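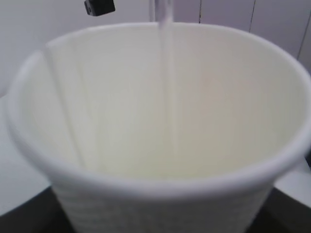 Let the Villain Have a Point

I reread all of Zukmont last August, 1194 pages of it, and I came away more annoyed than I expected. I love this series! I've loved it since the first skinny issue. But somewhere in the third volume the writers decided we couldn't be trusted with Turcotte anymore.

Early Turcotte is a landlord with an argument. He thinks the river district will flood whatever anyone does, so he might as well sell it off while it's worth something. It's a cold way to think, and plenty of people in real city halls think like that. You read his speeches and catch yourself nodding (then feel a bit gross about it).

Then comes page 471, and he kicks a dog. Really. After that he's just a guy who kicks dogs, and the whole fight over the river turns into good people chasing a bad one across rooftops.

Compare that with Groduleck, which is uglier, cheaper and drawn like it was finished on a bus. Its mayor, Simard, closes 3 schools and gives her reasons, and the book lets her reasons stand for a whole chapter – no spooky shadows, no evil grin. I argued with that chapter for weeks. I still think she's wrong, but I had to work out why.

I'd take more of that, please, even with the wobbly hands and the terrible lettering.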